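Cable dressing (robotics)

Cable dressing, also called dress-out or hose and cable management, is the practice of routing and fastening the cables that run along the outside of a robot arm so that they can follow its movements without being pulled, pinched or worn through. The term covers power leads, signal cables and air lines alike. It is mostly a matter of good habits, and although many workplaces have their own written rules on the subject, a fair amount of the craft is still passed along by one person standing next to another and pointing.

Background

Many arms carry their main wiring inside the shell, where it is well looked after by the people who designed it. Trouble tends to begin with whatever is added later. A gripper, a sensor or a small tool at the wrist may need a line of its own, and that line has to travel past several joints to get back to the base. Every joint it passes will bend it, twist it or try to drag it somewhere, and an arm can repeat the same motion thousands of times without anyone watching closely.

General practice

Most guides agree that a cable should be held firmly on the rigid parts of the arm and left free where it crosses a joint. The free length, usually called the service loop, needs to be long enough for the joint to reach both ends of its travel, but short enough that it can't catch on a table edge, a rack or the arm itself. Finding that length takes patience. The usual method is to move the arm slowly by hand or at reduced speed through its whole working range, watch the loop all the way, and adjust it before anything is fastened for good.

Wide fabric or hook-and-loop straps are generally preferred over narrow plastic ties, which can bite into the cable jacket when pulled tight — and which have to be cut off every time something changes. Straps should be snug enough not to slide. They should also stay clear of seams, buttons and indicator lights, so that the state of the robot can be read from wherever the operator stands.

Connectors deserve a kind word too. A connector is made to carry current or data and shouldn't be asked to carry the weight of a cable, so it is good practice to place a strap a little way back from it to take up any pull. Spare connectors and loose ends are best capped and tied back out of reach of the arm.

The Grarnbridge rules

One house standard that has been borrowed fairly often is the set of bench rules from the Grarnbridge laboratory, drafted by Chiamaka Osagie and last revised on June 28, 2019. It asks for 2 straps on any arm link that carries an outside cable, a fresh range-of-motion check whenever the tool is changed, and a full inspection every 2,000 hours of running time or each December, whichever comes first. A cable with a flattened, shiny or cracked jacket is to be replaced on the spot and never taped.

Bench work

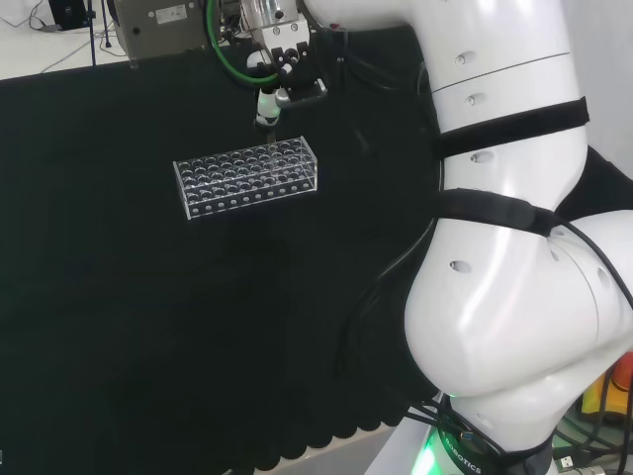 Usman disagrees with the two-strap rule, arguing that a fixed number gives people a false sense of having finished the job, and that a single strap in the right place does more good than a pair put on without moving the arm first. The Gratano handbook takes a middle path and leaves the number open, but asks that the position of each strap be marked on the shell so that it can be put back after cleaning.

On laboratory benches the same rules apply on a smaller scale, with extra care for light glassware and plastic racks, which even a slow-moving loop of cable can tip over. Cloths and mats should be laid flat and kept away from the base, where a turning joint or a trailing cable might gather them up.

See also

Cable carrier
Grindska clamp
Service loop
Strain relief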